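Frequently asked questions – Hedska live at the Eide Rooms, Dundport

Page last updated Aug 21, 2021

Who is playing?

Hedska, the four-piece heavy rock band fronted by Leif Wikström. The set draws mostly on their second album, Drarninon, with a few older songs near the end. Gopinath Chowdary is on drums for all dates. He took over the drum stool in May and has learned the full set, including the long version of the title track.

What time do doors open?

Doors are at 6 pm. The support act is on at 7 and Hedska start at 8:15. The licence at the Eide ends at 11, so the band will finish before then. There is no interval.

How much are tickets?

General admission is $88. Balcony seats are $112 and are numbered. The booking fee is included in both prices. If any tickets are left on the night they will be sold at the door, card only.

Can I bring my kids?

Under-18s are welcome in the balcony with a parent or guardian. The floor is 18 and over, and you will be asked for ID. Bring ear protection for children. We sell foam plugs at the cloakroom but they don't fit small ears very well.
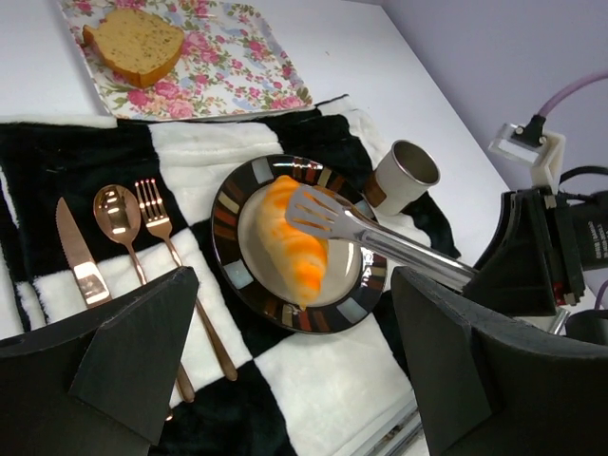
Is there food at the venue?

The bar sells drinks, chips and nuts, and the kitchen is closed on concert nights. You can't bring outside food onto the floor. The side room with the tables is open from 6 pm until the support act starts, and you are welcome to eat your own food in there before you go in. A thick slice of bread on a flowery tray is a perfectly good dinner before a loud show, and you won't be the only one. Please take your rubbish with you. If you have a medical reason to carry food or drink, tell the staff at the door and they will let you through with it.

Can I take photos or film?

Phones are fine. Cameras with detachable lenses need a photo pass, and those have all been given out. Please don't use flash – Leif has asked for this at every show on the tour.

Will there be a signing?

Leif and Gopinath plan to be at the merch table after the show. Two items per person. They will sign records, sleeves, posters and drumsticks, but not instruments.

What is on the merch table?

Drarninon on vinyl and CD, the tour shirt in all sizes, and patches. The first album is out of print and won't be there.

Where do I park?

Street parking behind the venue is free after 6 pm. The last train out of Dundport leaves after the show ends, but check the timetable before you travel as there is trackwork on some weekends.

Can I get a refund?

Only if the show is cancelled or moved to another date. If you can't come, you can change the name on your ticket up to noon on the day. Use the link in your booking email.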